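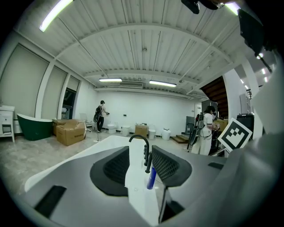
Milura held its open day at the Morkum showroom in February, and I went because I wanted to see how robots get taught. I had expected machines doing tricks. Most of the work was done by people, with grippers and backpacks, among the baths and toilets.

I think that is the right thing to show the public. Picking up a marker in a clear cup is dull to watch, but a robot that can't manage it is no use in a home. Zyanya Zavala, who led our group of 14, told us they want 1025 good recordings before they train anything. She didn't promise a date -- I liked her for that.

My one complaint is the talk at the end. It ran to two hours and was mostly about money. Next time I would skip it and stay by the taps.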